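Filed under: Travel / Threads

OK so I spent 18 nights in small hotels this May and I have opinions about sleep now. A thread, sorry in advance!

Backstory: I write training plans for a cycling club and got talked into scouting a tour route, Plilluvside to Pirnitz, with Liam Furnival. Lovely ride. I slept like garbage for the first week.

First thing I learned — ask for a room away from the elevator when you BOOK, not when you show up at nine at night with your legs gone. By then the quiet ones are taken.

Second, the pillow. I used to laugh at Laiba Gondal for packing her own. I have apologized to Laiba. I now own the same pillow and it squashes down into a pannier if you sit on it (I do).

Pirnitz has a church bell that goes every 15 minutes, all night. Wait, no, Liam is texting me that it was the half hour. It felt like 15. Bring earplugs, the soft foam kind, and bring spares, they roll under beds and live there forever.

Someone asked about blackout curtains. Total lottery! I carry two clothespins and pin the gap shut. Weighs nothing and it's the best thing in my bag.

Caffeine: I cut myself off after lunch and hated it for five days and then it was fine. Peppermint tea at night instead. I bring my own bags, plus a few for whoever I'm riding with.

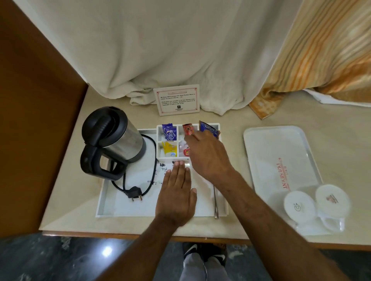 Dinner matters more than I figured. A huge plate of pasta at 9:30 and I'm staring at the ceiling till two. Eating early and having toast before bed worked way better for me.

Also a 45 minute nap after a long ride is too long. I woke up in Rallivberg with no idea what country I was in. Set an alarm for 20.

Reece Bunting wants to know if I tried melatonin. I did not, so I can't tell you anything there, ask your doctor.

Route notes are next, once I figure out what I wrote down on day three — it got rained on and it's mostly blue smudge.

Last updated: Jul 2, 2024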